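The Rule Book on the Laundry Room Wall

When Delia Lazăr started at Trendeo, the safety rules for the company's two-armed robots were kept in a binder of 251 pages. Most of it concerned fences. A robot stood inside a fence, people stood outside, and a gate with a switch connected the two worlds. For a welding line this was good advice. For a machine that must learn to do the washing in a room the size of a kitchen, it was almost useless.

"I read it all in one week," she says. "I found one paragraph about water. It said to avoid water."

Lazăr is now responsible for working practice at the laundry test rooms that Trendeo shares with Camport, a smaller company that makes grippers. Her own document has four pages and hangs beside the door of each room. Every person who works there signs it again in March, also the directors.

The first page is about cloth. Engineers who come from metal and cardboard do not respect cloth enough, in her opinion. A sleeve can wrap around a wrist joint in one turn, and a belt or a drawstring does it faster. Her rule is that garments for training have no cords, no metal buttons and no loose lining, until the task has been repeated 200 times without a stop by the operator. After this the difficult clothes may come in, one kind at a time.

The second page is about the washing machine. A machine with moving parts of its own is treated as a second robot in the room, and this is the part that visitors argue with. The lid must be fully open before an arm comes over the tub. No cycle may be started while a gripper is above the rim, and the person who presses start is always a different person from the one who moves the arms. Nilsuwan, the training contractor, wanted one operator for both jobs, to save hours. Lazăr refused, and the discussion took most of a winter.

Then there is the question of the free hand. In many laundry tasks one arm does the work and the other has nothing to do, and an arm with nothing to do is easy to forget. The rules say the free gripper stays open and where the operator can see it. It is not parked behind the body of the appliance, and it does not hold a tool "for later."
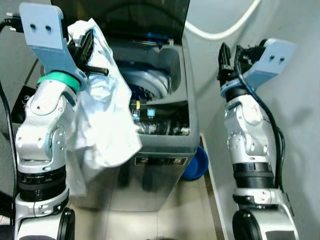
One gripper holds a garment beside the open top-loading washer while the other stays open and empty.

The last two pages cover cables, floors and the reporting of small events. A small event is anything that made a person step back. It is written down on the same day, with no name on the form. The log reached entry 1853 this winter, and Lazăr reads it from the beginning when she is asked to change a rule. She has removed more rules than she has added. One of them required gloves, but the operators wrote that they could not feel the stop button properly.

Not everyone is convinced that a local document is enough. At Pranness, where similar arms fold towels for hotels, the managers prefer to wait for a common standard and to follow it exactly. Lazăr understands the wish. She would like a common standard too, and she has offered her four pages to anyone who wants to begin one. In the meantime, she says, the washing is there every morning and the people must know where to stand.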